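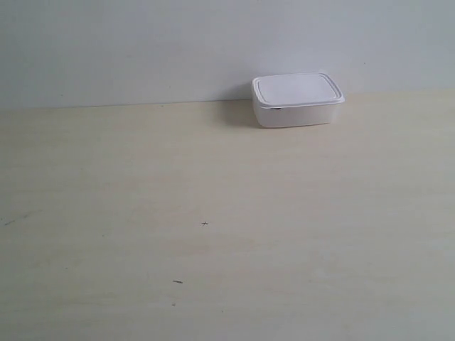
Figure 4. Pale wooden tabletop against an off-white wall.

3.2 Corpus and coding of condition reports

The corpus consists of 1199 news items on the hospitalization of elected or appointed officials with a respiratory infection. Items were drawn from the online archives of three outlets serving the Golenlow region: Zalel, a daily newspaper; Brukari, a wire service; and Kahsay, a radio broadcaster that posts written versions of its bulletins. Collection closed on May 1, 2021. Items edited after that point were kept in the version held at closing.

An item was included if it named the official, stated or implied a hospital stay, and contained at least one condition statement. A condition statement is any clause that assigns a present or recent state of health to the patient ("stable," "in good spirits," "worse overnight"). Clauses reporting only a location, such as a transfer between wards, were coded separately as movement statements. The two are often joined in a single sentence, and much of the disagreement in the pilot round came from such sentences. The coding manual was revised in August to require that they be split at the conjunction before any code is applied. Where there was no conjunction, the full sentence received both codes.

Opinion columns, obituaries and letters were excluded. Reader comments were not collected. Brukari copy reprinted by Zalel without change was retained as a separate item and flagged, as the reprint often carried a new headline, and headlines are coded in their own right.

Each condition statement was assigned a source category: treating hospital, official's own office, party spokesperson, family member, unnamed source, or none given. Attribution had to appear in the same sentence or in the one directly before it. A statement attributed to "officials" with no further detail was coded as unnamed. This is stricter than the rule applied in the pilot, under which the nearest named body anywhere in the item could serve as the source. Under the pilot rule, statements placed late in long items were assigned to the hospital even when several paragraphs of background material came between.

Coding was done by Chun-hung Wei and Teófilo Sánchez, working from the same manual and without access to each other's sheets. A shared subset of 104 items was coded twice. Disagreements in this subset were settled by discussion, and the settled codes were used in the analysis. The remaining items were divided by outlet and then by order of publication, so that neither coder handled all the coverage of a single case.

3.3 Timing

Publication time was taken from the time stamp on the page. For Kahsay, the written version was sometimes posted well after the broadcast, and the stamp records the posting. We did not adjust for this delay. Comparisons of speed between Kahsay and the other outlets should therefore be read with caution, while comparisons within Kahsay are not affected unless posting practice changed during the period.

The interval of interest runs from the first hospital bulletin in a case to the first item that repeats its wording. Wording was treated as repeated if the item reproduced a run of more than 4 words from the bulletin, leaving aside the patient's name and title. Titles were removed first because they are long in this material and would otherwise produce matches between unrelated texts. Translated bulletins were compared with the translation issued by the hospital if there was one. Cases without an issued translation were dropped from the timing analysis but kept in the analysis of sources.

In 20 items, the time stamp was earlier than that of the bulletin quoted. These were checked by hand. The usual pattern was an item first published on the admission and later rewritten under its original stamp. They were excluded from the interval measure, and no attempt was made to estimate the time of the rewrite.

3.4 Limits of the coding scheme

The scheme records what an item says about a patient's condition and whom it credits. It does not measure accuracy. Clinical records were not available to us, and a bulletin that proved incomplete is coded in the same way as one that did not. Terms such as "stable" and "precautionary" are also used differently by different hospitals. We grouped them by surface form only, and the groups in the next section should not be read as grades of illness.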